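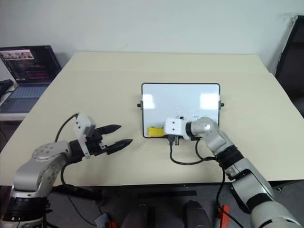
Siding is our favorite subject at Cillden, and the questions we get about it are so good that we finally gathered the most common ones on one page! Most of them come from homeowners and builders looking at Astus, our large-format panel siding, or at Maillard, the trim line that goes with it. A lot of people start by asking about joints, and that makes sense, because on a big flat wall your eye goes right to them. Think of the faint seam that runs across the beige tabletop in the photo: you notice the smooth, matte surface first and the line second. We love that look on the outside of a house, and a good part of this page is about getting it. If your question isn't covered, call or write to the plant in Junberg and we'll be happy to talk siding with you.

What is Astus made of?

Wood fiber and resin, pressed under heat and primed on all six sides before it leaves the plant. The back and the edges get the same primer as the face. People are always surprised by how solid it feels when they pick up a sample (go ahead, knock on it).

What sizes can I order?

Panels are 4 feet wide and come in 8, 9 and 10 foot lengths. Maillard trim comes in 16 foot lengths and four widths. We don't cut panels to custom sizes at the plant, but many dealers will do it for you, and any carpenter with a decent circular saw and a fine-tooth blade can do it on site.

Can I see every seam once the panels are up?

From close up, yes. Panels need a small gap where they meet, usually 3/16 inch, so that they can move a little with the seasons. How much you notice it depends on what you do with the gap. There are three usual ways to go: cover it with a batten, set a metal reveal strip in it, or seal it and paint over. Battens give you the classic farmhouse look. Reveal strips make a crisp shadow line and are wonderful on modern houses. A sealed joint is the quietest, although it asks the most of your painter and should be checked every year.

Do horizontal joints need flashing?

Yes, always. Use Z-flashing wherever one panel sits above another, and leave the gap above the flashing open. Please don't caulk it! Water that gets behind the wall has to be able to drain out. This is the mistake we see most often in the photos people send us.

How many colors are there?

Astus comes factory finished in 38 colors, or primed and ready for your own paint. Rosine Collet runs our color room and she has put her heart into the lighter neutrals, which used to be a weak spot in the line. The sands and pale grays in particular are much better than they were a few years back. The finish is matte on all of them. We tried a satin version and it showed every wave in the wall behind it, so we dropped it.

Will the color on my screen match the panel?

Not well enough to order from. Ask for chips, tape them to the wall you plan to cover, and look at them in the morning and again late in the day. North walls and south walls can make the same chip look like two different products. Your first 5 chips are free.

Can I put Astus over my old siding?

Sometimes, but we'd rather you didn't. Panels follow whatever is under them, and old lap siding is rarely flat. Taking it off also lets you look at the sheathing and fix anything soft before it gets covered for another few decades. If you have to go over existing siding, you'll need furring strips, deeper window trim and longer fasteners.

How close to the ground can it go?

Keep 6 inches between the bottom edge and soil or mulch, and 2 inches above a patio, deck or walkway. Roof lines need 2 inches as well.

Can I install it myself?

If you've hung sheathing, you can hang Astus. It is a two-person job, though. The 10 foot panels are heavy and they flex when you carry them flat, so carry them on edge. Start with a garage or a shed wall if you can. You'll be faster and neater by the time you reach the front of the house, and it's a really satisfying job to see come together.

What fasteners should I use?

Hot-dipped galvanized or stainless steel ring-shank nails, long enough to go 1 1/2 inches into the framing. Drive them flush. A nail that goes too deep breaks the primer, so touch up any of those with exterior paint before you knock off for the day.

I cut a panel. Do I have to seal the edge?

Yes, every cut edge, including the ones around outlets and hose bibs. Exterior primer from any paint store is fine.

How do I clean it?

Garden hose, soft brush, a little dish soap. Work from the bottom up and rinse from the top down. Leave the pressure washer in the garage.

Can I visit the plant?

We would love that! We hold an open house every October with the press line running, and we give small tours the rest of the year if you call ahead. Closed-toe shoes, please. Karthik Gunawardena leads most of the tours and will happily stay on the subject of wood fiber for as long as you let him.

Where can I buy Astus and Maillard?

Through 2,622 lumberyards and building supply dealers. Not all of them keep panels in the yard, but any of them can order from us. Trim is usually in stock. If you're ordering a factory color, get all your panels and trim in a single order and add an extra panel or two for repairs later on.

Page last updated January 22, 2024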